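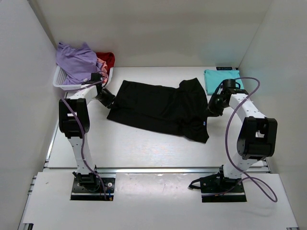 Prilletti Folding Cell: data card and general readme

Version 3, last edited April 28, 2021

What this is

A set of 2,639 recorded folding runs from the two-arm cell at the Zolthorpe laundry, plus the notes that go with them. The laundry handles uniforms and staff shirts for hotels and a couple of gyms. The cell folds T-shirts and similar tops. It does not fold fitted sheets, and neither do most people.

If you only want the data, skip to Layout. If you work at Zolthorpe and were told to read this before your shift, read What changes on the floor and ignore the rest with our blessing.

What's in a run

Each run covers one garment, from the moment an arm first moves until the operator presses Done or Give Up. Both buttons are logged. Early on, the Give Up button was labeled "Abort," and people were shy about pressing it. Usage went up nicely after we changed the sticker.

A run contains joint positions for both arms, gripper open/close state, video from the fixed camera, and a one-line operator note. The notes are unedited apart from spelling. "Sleeve again" appears often enough that it ought to have its own column, and in the next version it will.

Layout

runs/ has one folder per garment, numbered in order
notes.csv has operator comments, matched by run number
labels.csv has garment type, color and result
rejected/ has runs we couldn't line up with their video

Results are graded A (goes on the shelf), B (goes on the shelf if you're busy) and C (refold by hand). The grades come from the folding crew. The engineers graded the first 56 runs themselves and were generous, so those were done over.

What changes on the floor

The plan from Birnent, who installed the cell, said it would "free staff for higher-value tasks." On the floor, the higher-value tasks have so far been loading the basket, untangling the basket, and pressing Give Up. We've asked for a better list.

To be fair to the machine, it takes the plain shirts, and plain shirts are the dull part of the day. Wrists are happier. Talk at the folding table has suffered, as one person per shift now stands over by the cell. We rotate that spot every 14 garments during recording. The first rota was a full shift and lasted exactly one shift.

Pay grades have not changed. Operating the cell counts as folding. The question of whether it should count as something better paid is on the agenda for September.

Known problems

Dark fabric. Edges on black shirts are hard for the camera to find, especially where the cloth has bunched up. Expect more C grades.

Care tags. The gripper sometimes takes hold of a tag and treats it as a corner. Confidence is not one of its weak points.

Cables. Check the slack on both arms before starting. If a loop is lying by the base, make sure it can't snag, then carry on.

Hand-folded references. Some garments were folded by the crew for comparison. They are marked "hand" in labels.csv. Please don't mix them in with the machine's work, which would flatter it.

Use and credit

Free for research and teaching. Cite as Prilletti Folding Cell, Zolthorpe runs. The loader script was written by Hordiienko and has its own license in the same folder. Bug reports go in the tracker. Complaints about the radio station go to the shift lead.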